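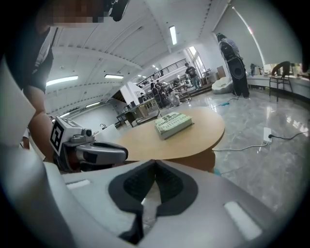

Notes for the Loka hand-held set — last touched Jun 20, 2024, Rafsan Sikder

# loka-handheld

Demos recorded by people carrying grippers, no arm in the loop. Each gripper has its own camera. Marker cubes on top are for tracking, dont cover them with your hand.

## What's in it

- 590 episodes, mostly tabletop, shared halls and lobbies in Brandanport
- 2 grippers per episode, left and right
- faces pixelated before release
- bystanders in the background in a lot of them — left in on purpose

## Layout

```
episodes/<id>/left.mp4
episodes/<id>/right.mp4
episodes/<id>/pose.csv
episodes/<id>/task.txt
```

`task.txt` is one line, free text. Spelling varies, sorry.

## Known problems

- shiny floors + ceiling lights: pose jumps. More than 20 episodes have it, see `bad_pose.txt`
- April batch has left/right swapped. Use `--swap`
- gripper width is noisy when the fingers are nearly closed
- first 5 frames of every clip are junk, loader drops them

## Todo

- [ ] Debnath split (Dilruba Amarasinghe has the drive)
- [ ] checksums
- [ ] teleop episodes from Stamenen — diferent format, seperate repo probably

Questions -> open an issue, tag Rafsan.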